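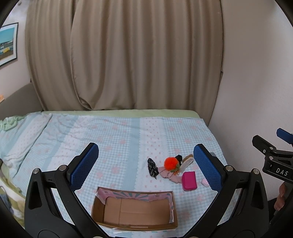 Household Objects Group, Department of Material Culture

Figure 3. A bed in use as a sorting surface, with an open cardboard box and a cluster of small accessories on the bedspread.

4.2 The bed as a table

Architects draw the bedroom as a place for sleeping, and residents go along with this for the part of the day when they are unconscious. The rest of the time the bed is the largest flat surface most of them own, and they treat it accordingly. In the homes we visited in October, sorting was planned for a table and done on a bed so often that we gave up recording it as an exception and gave it a code.

Figure 3 is typical of the code. The box is open on the bed, and the small accessories have settled on the right half of the bedspread, behind the box and to the right of it. The fabric there is fairly flat. Toward the upper left it is creased and wrinkled, and at the left end a raised fold of the same patterned cloth takes up room that might have held a good many more accessories. We call the usable part the working half. Residents, asked to name it, called it "the bed."

Of the 1,753 small items logged across the study, 70 were set down at least once on a surface whose pattern made them hard to find again. The bedspread in Figure 3 would be a strong candidate for such trouble. It offers gingham checks, scattered pink flowers, solid light blue bands, and white bands with tiny pink motifs -- a generous choice of places to lose an earring back. Tindall's coding scheme (Appendix B) rates cloth of this kind as "busy," the top of a scale that begins at "plain" and has only one stop in between. Glenys Tindall has asked us to note that she wanted five.

Solid bands deserve a word of their own. Several residents used a stripe or a seam as a fence, with things to keep on one side and things to think about on the other. The fences held for the first few minutes. After that the categories drifted, generally downhill, toward whoever was sitting on the mattress. Benjie Manalastas, who coded the drift, proposed a correction for mattress softness that the rest of us admired and did not use.

The box behaves differently from its contents. Once placed on a bed it tends to stay put and becomes the point from which other positions are described: "behind the box," "next to the box," and, in 16 sessions, "I thought it was in the box." Lidded organizers of the Cuvano type were moved more often, chiefly to find out what was under them.

We make no claim that beds are good at this. They sag, they wrinkle, and they are wanted back by bedtime. Deadlines of that sort are rare in household sorting, however, and the dining tables in our sample had none. Section 4.3 takes up the dining tables, several of which had not been seen by their owners for some time.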